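I'd been meaning to talk to her for months. She runs the sorting room at Bonel, the swap shop behind the old bus depot in Stotden, and if you've ever dropped off a carrier bag of half-used cleaning stuff there, it's probably been through her hands. She didn't want her name in this ("put 'the woman with the tape gun', they'll know") and she made me promise to say that the shop can't take paint.

We met in January, just after nine in the morning, when it was so cold in there that we both kept our coats on for the first hour. She'd already made the tea. I got the good mug, she told me, and then she told me what was wrong with all the others.

So how does somebody end up spending their days with other people's laundry bottles?

"I moved house," she said. "I was clearing out under the sink and I had 2 carrier bags of stuff I was never going to use, all of it perfectly fine. Fabric softener I'd gone off. Three sorts of window spray! And I thought, well, somebody wants this."

She rang round and got nowhere, so she started swapping with her neighbours, and then with their neighbours, and eventually Bonel gave her a corner. The corner is now a room. Last year 3451 items went through it, and she has them all written down in a ledger she bought at Jillevby, the stationer's that used to be on the bridge (I miss it too, the pens especially).

The first thing she wanted me to see was the sorting table. She's very proud of the cover on it. Before that it was bare, and everything slid.

"You'd put a bottle down on its side to read the label and off it would go," she said. "Now I can lay things down and they stay where they're put. And it's quiet! You have no idea of the racket before."

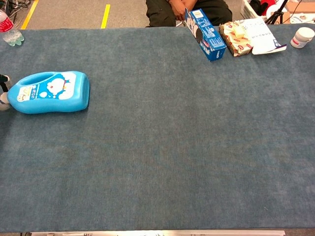
The sorting table, with a blue bottle on its side and a few boxes and packets along the far edge.

I asked about the cartoon cat on the label, and she lit up. Anything with a character on it is gone by lunchtime, she says, whatever's inside. Children pick it and the parents give in. She once had a grown man come back twice to ask if there were any more.

"People think they choose by the smell or the price. They don't. They choose by the picture. I do it myself, I've got a tin of biscuits at home I only bought for the lid."

Her rules are simple enough. Caps get checked first. If she can't read what's in it, it doesn't go out. Food is kept to sealed packets and has its own shelf by the door, and anything papery that turns up in the bag, envelopes, leaflets, the odd birthday card, gets put to one side in case the owner comes back for it. One woman did come back, for a recipe, and cried a bit.

The oddest donation so far was a suitcase of guest soaps from a hotel called Ďurica, 158 of them, every one still in its wrapper. She had no idea what to do with them. They went in a fortnight, mostly to a walking club.

"I kept one," she admitted. "It's in my sock drawer. It's lovely."

I wondered if she ever gets fed up with it. She thought about that for a while and topped up my tea without asking.

"August is hard. Everyone has a clear-out and then goes on holiday. And I don't like it when people leave bags outside in the rain, you can put that in. But I like the lining up. I like it when it's all been gone through and you can see what you've got."

She'd like a second table next, and a proper sink, and she's saving towards both. The target is 1000 pounds and there's a jar on the counter. Donations are taken in the mornings only. No paint.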